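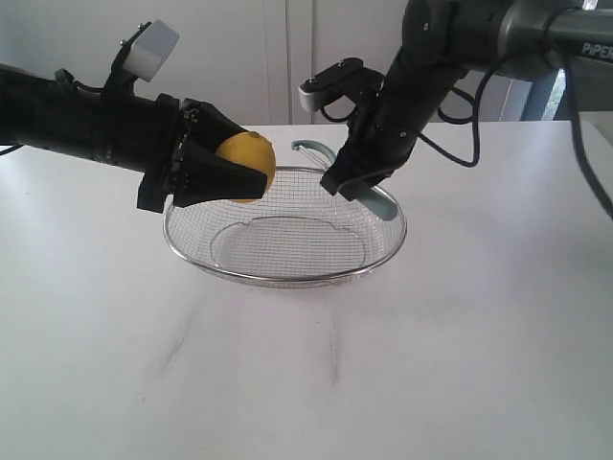 Photo: Colton Pelletier

Home Opinion Food Neighbors Letters Subscribe

In Praise of the Borrowed Cup of Sugar
By Annick Bergeron
February

When I moved onto Kowalchuk Street, the first person to knock on my door was Florence Fehr, and she hadn't come to welcome me. She wanted an egg. I gave her 2, she came back on Wednesday with half a coffee cake, and that was the start of a friendship that has outlasted both of our stoves and one of our marriages (mine).

I've been thinking about that egg because I hardly ever get asked for one anymore. We have the delivery apps now, and I use them too, so I'm not wagging my finger at anybody. But I paid a fee last month to have a single onion brought to my door while there were surely onions in every kitchen on my block, and I felt a little foolish tipping for it.
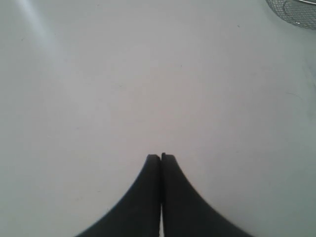 Borrowing takes some nerve, I'll grant you. You have to stand on somebody's porch and admit that you didn't plan ahead, and most of us were raised to hide that sort of thing. My own mother would have served dinner on a bare white surface, without so much as a placemat, before she'd ask next door for a tablecloth. Yet she lent to everyone, gladly, and I don't think it ever crossed her mind that other people might enjoy being asked as much as she did.

Celeste Medina, across the way, has had my big soup pot for about 3 years. I know where it is, she knows where it is, and when I need it I walk over and we end up talking until the soup is a lost cause — which suits us both fine. I could buy another pot. I'd see a good deal less of Celeste.
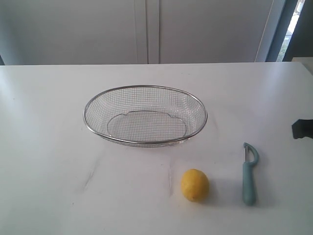 A lemon, a peeler, a wire basket: the sort of things worth knocking for.

So go ask somebody for something small this week, even if you could get by without it. Bring a little of whatever you make back with you, and don't rush off the porch.

Recent in Opinion
Angeliki Dimitriou: The Bus Stop on Brollby Needs a Bench
What 100 Letters Taught Me About My Grandfather
Let the Library Stay Open Late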